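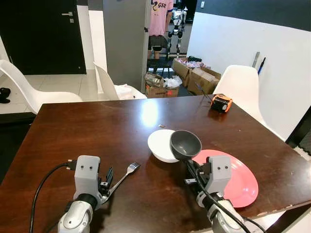
I Paid for the Small Batch Gin So You Don't Have To

Kindik is a gin from a distillery outside Jimville, and if you have been in a decent liquor store since October you have seen the display. Heavy bottle, wax over the cork, a little booklet tied around the neck with string. The booklet is longer than the instructions that came with my water heater.

I bought one. It was $80. I want that on the record before I start complaining, because people always assume the complainer got a free sample and is biting the hand. I have never had a free sample of anything from anybody.

What the booklet says

It says each batch is 300 bottles. It doesn't say how many batches there are. I went through it twice looking for that number and then checked the website, which has a nice video of fog. You can make 300 bottles on a Monday morning and 300 more after lunch and every one of them is small batch. There's no legal meaning to the phrase in this country that I have ever been able to find, and I've looked.

My bottle has a batch number written on the label in silver pen. The store had a row of them, and every one I turned around had the same batch number as mine. Fine, they came in the same case. But the store across town had that number too, and so did the bar at the Hinojosa, which goes through gin like a car wash goes through soap. So either Jimville's whole output landed within a mile of my house or somebody has a silver pen and a habit.

Then there are the botanicals. Juniper, coriander, orange peel, angelica, all normal. After that come "foraged high meadow herbs," which could be anything that grows uphill.

What it tastes like

Gin! Pretty good gin. Juniper up front, a lot of orange, something a bit like black tea at the end that I liked more on the second night than the first. Neat, it's hotter than I'd want at that price. In a martini it gets lost if you use more than a splash of vermouth. With tonic it's very nice and also very hard to tell from things that cost a lot less.

I know that because I tried. I poured it next to Trarkar, which I've been buying for years and which comes in a bottle shaped like a bottle. Same glasses, same tonic, same ice, lids over the labels on the bottom, shuffled them with my eyes shut. I picked the Trarkar as the expensive one. Did it again the next evening and got it right, though I'd call that a coin flip. Two tries is not science and I'm not pretending it is.

The other thing

The website now offers a "cask share." For $400 you get your name on a barrel of aged Kindik and 2 bottles when it's ready. There's no date for ready. I read the terms, which took a while, and they let the distillery swap in "a comparable spirit" at its own choice. Comparable to what? To a thing that doesn't exist yet?

I wrote and asked how many shares are sold per barrel. I got a friendly reply thanking me for being part of the journey, with a discount code for a tote bag.

I'll finish the bottle, obviously. The cork is good and I'm keeping that too. If they ever answer the question about the barrels I'll add it here.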